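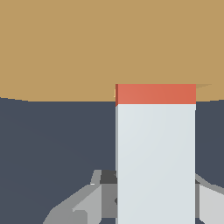 4. Check the grasp in the sim

Do this before you touch the real arm. Every team, every time – yes, even if it worked at last practice.

4.1 Open the Grevine project, load the block task. Wait for the table to show up before hitting anything.

4.2 Switch to the wrist view. You want the block upright, red end up, one finger on each side. Fingers go on the white part, low down. Not on the red.

4.3 Look at both sides of the block. Gap on one side bigger than the other? Back out, rotate the wrist a little, come in again. Don't fix it by squeezing harder.

4.4 Close slow. Leave the speed slider alone for now.

Note: one finger can look wider than the other in this view. Thats just the angle. Go by the gap.

4.5 Lift, hold, set down. Save the run with your team name and the attempt number. No spaces in the file name or Cliline won't read it.

CAUTION: Do not click Send to Arm from this screen. It skips the limits check. Use the Run tab, section 5.

If it goes wrong

Block tips over – you came in too high. Reset and lower the approach.
Block shoots out sideways – fingers closed crooked. Go back to 4.3.
Fingers pass right thru the block – collisions are off. Settings, Physics, turn on, restart.
Sim freezes at step 2,000 – log is full. Clear it. Your saved runs are safe.
Timer stops at 90 – normal, it's the match limit for the Brudard round.

Once you have a clean run saved, get a mentor to initial your sheet, then go on to section 5.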